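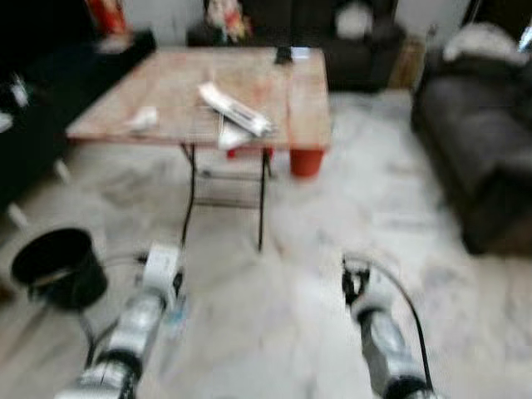

Araceli hangs up her scorebook

Those of you who have spent any length of time on the bank behind first base at Cuesta Park will know the sight of Araceli Segura, pencil behind one ear and a second one in her hand (she never trusted the first), filling in her little diamonds while the rest of us argued about the infield fly rule. Well, she has told us that this May will be her last month as club scorer, and we could hardly let that pass without a few words.

She started with the Plerska Herons when we had one team, borrowed catcher's gear and a pitch that sloped so badly towards left field that ground balls seemed to speed up as they went. She has scored 412 games since then, home and away, including that dreadful afternoon at Trundholm when we lost by 3 runs in the fourteenth inning and then found the car park gate locked. Araceli still has the page, and she'll show it to you if you ask nicely, rain spots and all!

What I have always loved about her books is the margins. Next to the strikeouts and the double plays you find notes such as "wind got up" or "lovely throw, pity about the catch", and once, beside my own name, simply "oh dear". I was hitting under .200 that season, so I can't really complain.

Now, we do need somebody to take over, and please don't be put off if you have never scored before. Araceli has kindly offered to sit with 2 learners at the home games against Sirau, which start at half past one, and she promises that anyone who can follow a knitting pattern can follow a scorecard. Bring a cushion, as the bench is as hard as it ever was.

We shall be having a tea for her after the second of those games, in the clubhouse, and there is room for 80 if we all breathe in a little. Old players are very welcome, and so are their families. If you can bring a cake or a plate of sandwiches, do put your name on the list by the kit cupboard so that we don't end up with nothing but egg again.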